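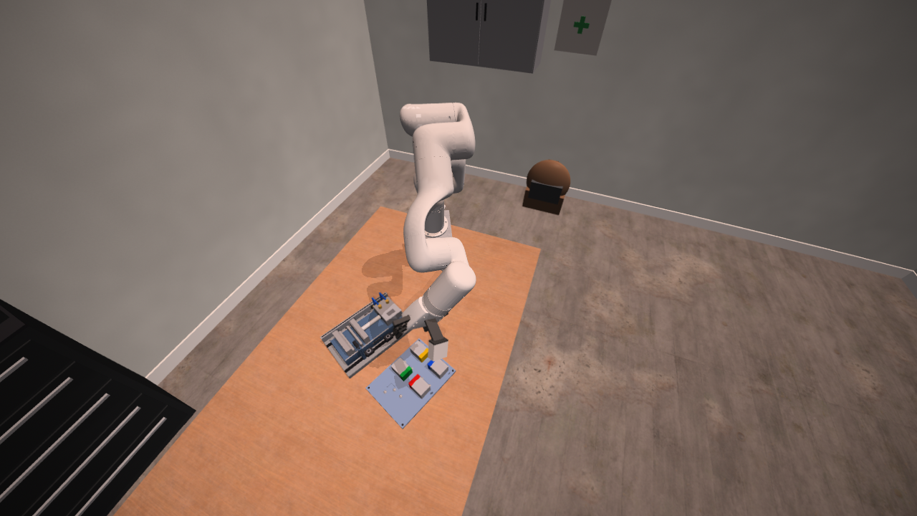

Dedness is a set of simulated episodes for comparing grippers on one small assembly job. It was put together at Gretia by Aurora Rocha and Witold Pawlak, and this card covers release 3. The job is to place light gray blocks on a pale board, one at a time, beside a fixture tray that stays where it is. Each block has its own color at one end, yellow, green, blue or red, and the episode labels use those colors as block names. Start poses vary between episodes. The arm, its white shell and the room are the same in all of them, so differences in the results should come from the gripper or the controller settings.

Contents

There are 58 episodes for each gripper. Every episode folder holds the rendered frames, joint positions, gripper opening, commanded and measured force, and a short text file with the outcome. Of each 58, 26 were run with the slow controller profile and the rest with the default one.

Grippers compared

Makowska: parallel, short stroke, hard pads.
Trolska: parallel, longer stroke, softer pads. The pads are modeled with simple contact springs, so don't read much into the slip values.

Both use the same wrist mount and the same 4 force limits, set in config/limits.

Camera views

The main view looks down at the board and tray from the front. The wide view takes in the pedestal, the elbow and the corner of the room behind the arm. Lighting was left alone between views. The arm throws a soft shadow on the orange surface, and color thresholds tuned on one view may need adjusting for the other.
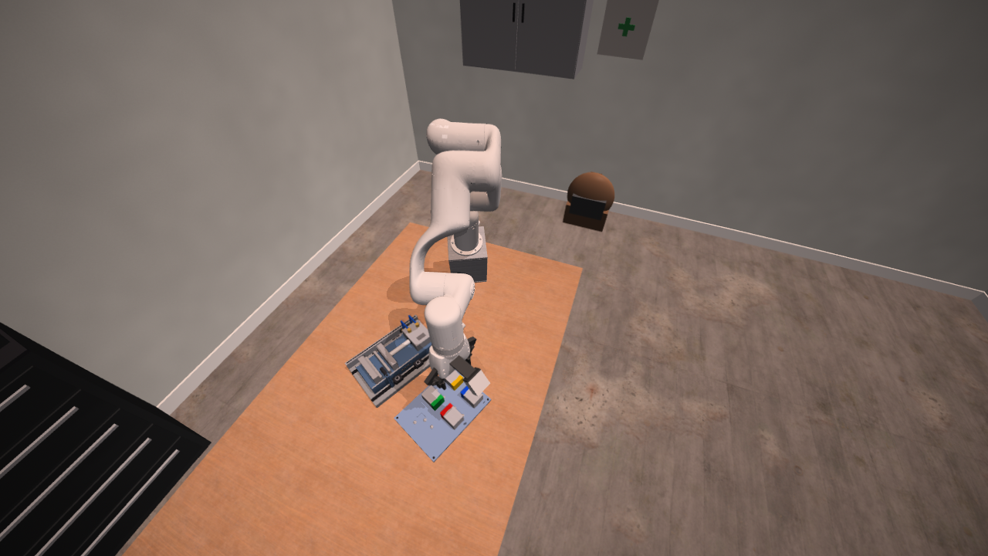

Known problems

Contact flags can flicker when a finger touches two blocks at once. Kai Teuber has a filter for this in tools/contacts, off by default.
Outcome files from before January use "done" where later ones use "placed". The loader accepts both.
Frame times in the wide view lag the joint log by one step.

Changes

August 28, 2023: added the wide view, fixed the force units for Trolska, removed duplicate start poses.

Contact

Loader and file format: Irena Szczepańska. Controller profiles: Mervin Beaulieu. Please give the episode number and the gripper name when reporting a bad file.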